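Section 4. Getting Ready for Your First Practice Session

By now you should have both Flilow hand grippers out of the case, charged through the dock, and paired with the Aidoo desktop program as covered in Section 3. If the program still lists only one gripper, please go back and finish pairing before you carry on, as the steps below assume a matched left and right.

Set aside an unhurried half hour for this part. Most people are tempted to jump straight to folding towels or stacking cups (we were too!), but a little time with one plain object will make everything after it go more smoothly.

4.1 Preparing the table

1. Pick a steady table you can stand at comfortably, with your elbows bent and your shoulders loose.

2. Clear the top and wipe it down. A plain surface is nicest for your first week or so.

3. Mark where the table sits with short strips of tape. If it gets bumped between sessions, you can slide it back to the same spot without measuring all over again.

4. Lead both cables away from you, down off the near edge, and leave enough slack that you can reach the far side of the table with either hand.

CAUTION: Never wrap a gripper cable around your wrist or tuck it into a sleeve. If a cable pulls tight while you are reaching, stop and give yourself more slack.

4.2 Choosing and placing the practice object

5. Choose something light and rigid with a simple shape. A small lidded plastic box is a lovely first object, and you very likely have one in a kitchen drawer.

6. Put it in the middle of the table with its long side facing you, lid closed.

7. Take one gripper in each hand and bring them in near the front edge, one to either side of the box, with the fingers pointing inward.
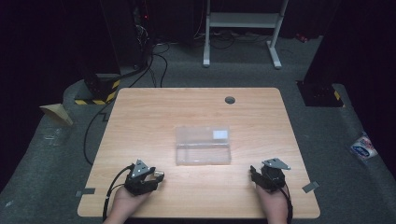
Can I practice with a clear object, or does it need to be a solid color?

Clear objects are fine for learning the hand motions. For sessions you plan to save and reuse, we suggest starting with something solid in color and moving on to clear plastic once your motions feel steady.

4.3 Recording a short session

8. In Aidoo, open the Practice tab and select New Session. Give it a name you will recognize later. "Box Wednesday" is a perfectly good name.

9. Hold both grippers still until the tone sounds.

10. Close in on the box slowly from both sides, lift it a hand's width, set it back down, and open the fingers fully before you back away.

11. Return to your starting position and select Stop.

Repeat this 16 times, with a good rest after the first 8. Your hands will tire sooner than you expect, and tired hands get jerky.

NOTE: If message 552 appears, one gripper has lost its place. Hold it still over the table until the message clears, then begin that session again. If message 1328 appears, please write to Soo-ah Myung at our Clallusberg help desk and attach the session file.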